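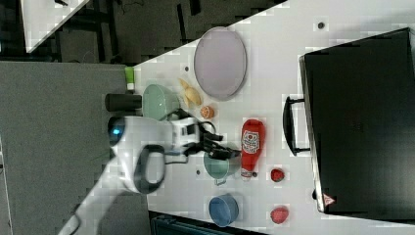

Teaching station at the Vanwood site, February. Arm positioned near the ketchup bottle.

Teaching Diary: Vanwood Laboratory, Household Objects Program

The station was opened at 8:40 a.m. The first hour was given to the hand-guiding method, in which the operator holds the arm and moves it through the task while the joint positions are recorded. The second method, remote control from the Faltari console, was used for the remainder of the day.

The task under study remains the same: pick up a named item and place it on the plate or in the bowl. The table was laid out with the mug, the cup, the fruit and the ketchup bottle, the last of these on its side. A bottle lying down is considerably harder to teach than one standing up, as the gripper must come in low and the operator has little room to correct a poor angle. It was agreed last month that the upright position would not be used again until the present set is complete.

Hand-guiding produced smooth paths but tired the operator. After 45 minutes the motions became noticeably shorter and the wrist was no longer being turned fully before the approach. These recordings have been kept and marked for review. The Saha guidelines recommend a change of operator at the half-hour, and this recommendation will be followed from tomorrow.

Remote control was slower to begin. The delay between the console and the arm was measured at roughly 100 milliseconds, which is within the permitted range, but new operators tend to overshoot and then wait. Two were trained this afternoon. Both were asked to practise on the orange before attempting the strawberries, where a firm grip is not acceptable.

The program total at close of day stood at 1543 accepted demonstrations. Of these, 800 were made by hand-guiding and the balance by remote control. The Hisadden office has asked that the two groups be stored separately and labelled by method. The folder names have been changed accordingly.

Matters outstanding: the written instructions still refer to the old colour names for the bowl and should be revised. The grip force setting for soft fruit is to be confirmed with Hisadden before the next session.

Station closed at 5:15 p.m.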